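Step 4: Recording a bag-closing run

Okay, this is the fun one! I recorded 54 of these at home while we were building the Clernum set, so learn from my mistakes.

1. Sit down, put the head camera on and start Galbraith.
2. Pull the bag in close and tip your chin down until both hands show in the preview.
3. Gather the top, pinch the neck with one hand and keep the other on the plastic.
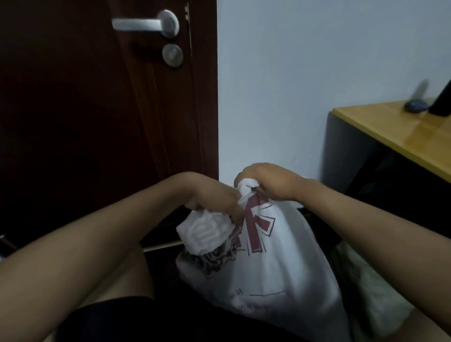 Photo: Afia Issahaku / Clernum

4. Twist slowly, then hold still for a second – the labelling script uses that pause to find the end of the run.

Note: dim rooms are fine. Our grasp model coped with them after roughly 4000 clips, though quick head turns still smear the colour and hurt the scores.

Caution: don't stop Galbraith mid-twist, or you'll lose the whole run (ask me about Thursday).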